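A table with one drawer

Amber Mapplebeck keeps her work table nearly bare. It is light wood with rounded corners, and it has one shallow drawer. "I bought it for the drawer," she says. "My last table had none, so everything lived on top."

She rents the room in Gernberg with Lâm Phan, who repairs lampshades there on Tuesday evenings. The table cost 139, delivered flat. 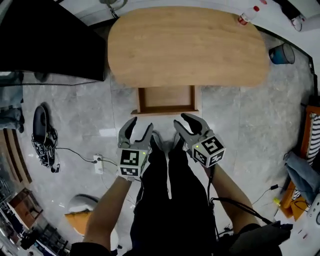
"I empty the drawer before I leave," Mapplebeck says. "Pens go back in my bag. If I leave one thing in there, I leave ten." Phan is less strict. He would like a divider — he has measured for one — but has not made it yet.

Coats and bags go on the ledge under the window. They tried hooks for 2 months and gave up. "The ledge was there already," Phan says. "It's the right height and you see your bag when you go." 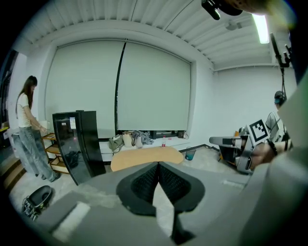 Light and blinds

The two white roller blinds came with the room. Mapplebeck pulls them down when she works on anything pale, and uses the long ceiling light. "Sun on a light tabletop gives me a headache," she says.

Phan prefers daylight, so they trade off.

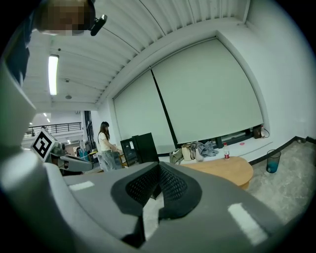 Photo: Javura

Neither wants more furniture. Phan was offered a cabinet from Arruda in November and turned it down. "We'd fill it," he says. Mapplebeck is looking for felt pads for the table legs, as the floor is tile and the table gets moved most days.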